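Winuden (WND) — anyone still holding after the April low?

gridley_k
Posted September 20, 2024

Starting a new thread as the old one has got too long to follow. I hold 712 shares at an average of 159p. The price fell to 122p in April, climbed back to my average and has gone sideways ever since. My reading is that the April low ended the correction and we are now in a base. As long as 122 holds I am staying in and looking for a move higher in three legs.

I am not adding yet. I would want a weekly close above 159 first.

saltmarsh
I don't see a finished correction there. The fall into April was one clean leg and the bounce has been messy and overlapping, so to me it looks like the middle part of something bigger. There should be another leg down and it would normally take out the April low. I sold all of mine on the bounce.

Moving the money into Arkelar, which has a much tidier chart.

pennyfold
Can I ask why nobody looks at the accounts on this board? Winuden's margins have been shrinking for two years. Ponelari does the same sort of work, has less debt and pays a dividend. I don't need wave counts to choose between them.
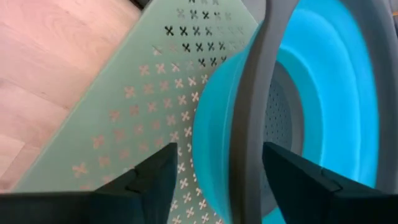 Green panel on a wood floor

gridley_k
I do look at the accounts. The debt is the reason my holding is the size it is. But the accounts didn't tell anyone to buy at 122, and the chart did. I use one for what to own and the other for when.

pennyfold
Did you buy at 122?

gridley_k
No. I bought some on the way up, which brought my average down to where it is now.

tallow16
I hold both Winuden and Ponelari, so I will be half wrong whatever happens. Two things to bear in mind with Ponelari. The spread is wide, and it hardly trades before lunch. I put in an order for a small amount and it took 16 days to fill at my limit. If you ever needed to get out in a hurry you would pay for it.

On Winuden I agree with saltmarsh that the bounce looks weak. Volume was high on the way down and has been thin on the way back up.

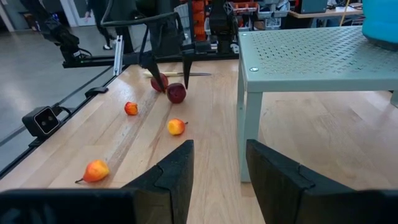
I have set a stop just under the April low. If it goes I will take the loss and look again lower down. I did the same with Toivonen and was able to buy back cheaper, though I admit I had given up on it by then and only bought half of what I had sold.

saltmarsh
A stop just under an obvious low is where everyone else puts theirs. It will get hit on a spike and then the price will turn. I would go lower with it or use a closing price.

tallow16
Possibly. But if I go lower the loss is bigger than I am happy with, and I am not at a screen all day to watch for the close. My broker doesn't offer stops on closing prices.

gridley_k
Mine does, but you have to ring them to set it up — it isn't in the app. 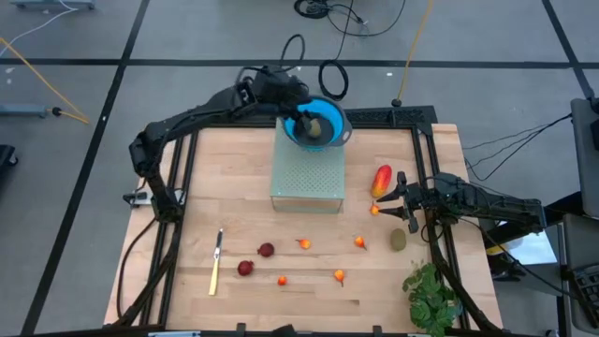 Blue bowl on the green box, wooden table

arcwelder
New here, so sorry if this is basic. When you say weekly close above 159, is that the mid price or the last trade? My chart shows a different figure from the exchange site nearly every week.

gridley_k
I use the official closing price. With a small company the last trade can be anything, someone buying a handful of shares at the offer for instance. Check what your chart package is set to. Mine was on mid by default.

pennyfold
Results are due before Christmas. I expect another margin drop and no change to the debt. If I am wrong I will come back and say so.

saltmarsh
Same from me. If it closes above 159 for two weeks running my count is wrong and I will redo it from the April low.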